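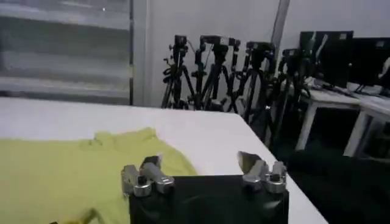

Chapter 10
The Laundry Problem

Reading time: 2 minutes
Print this chapter | E-mail this chapter

Ask a roomful of engineers which household chore a machine should take over first, and most will say laundry. Ask which one they would least like to be paid to automate, and you'll hear the same word, said more quietly.

The washing part was settled long ago. A drum, a pump, a timer, and a door that locks did the job, and none of them had to know what a sleeve was. Trouble starts when the clothes come out. A T-shirt has no fixed shape. Drop it on a table twice and you have two different objects, at least as far as a vision system is concerned. A person finds the collar without looking. A machine has to decide which of many soft ridges is a collar and which is a wrinkle with ambitions.

When Stela Oprea ran the folding trials at Wostgate, her team gave one arm 291 attempts at a short-sleeved shirt. It finished 58 folds that she was willing to put in a drawer. Her colleague Ryszard Duda, who had a more relaxed view of drawers, wanted to count several more. They settled the matter by writing down what "folded" meant, a step they later admitted should have come before attempt number one. We will borrow their definition in Section 2.

Shop floors have had an easier time of it, mostly by cheating. A factory can bolt down the table, fix the lighting, and order every part in the same size. The Grudbridge packing line, which we visit later in the chapter, handles boxes all day without complaint. Hand it a sock and it stops and calls a supervisor. Homes can't be arranged this way – or they can, but then someone has to do the arranging, and that was the chore.

So can machines do housework yet? Some of it, slowly, on a good day, with an engineer nearby holding a coffee. This chapter looks at what stands between that answer and a better one. We begin with grasping: how two hard fingers pick up a single layer of cloth from a flat surface, and why they so often come up with two layers or none. Before reading on, take a shirt from your own closet, lay it on a table, and fold it using only a thumb and one finger of one hand. Time yourself. Keep the result for Exercise 1.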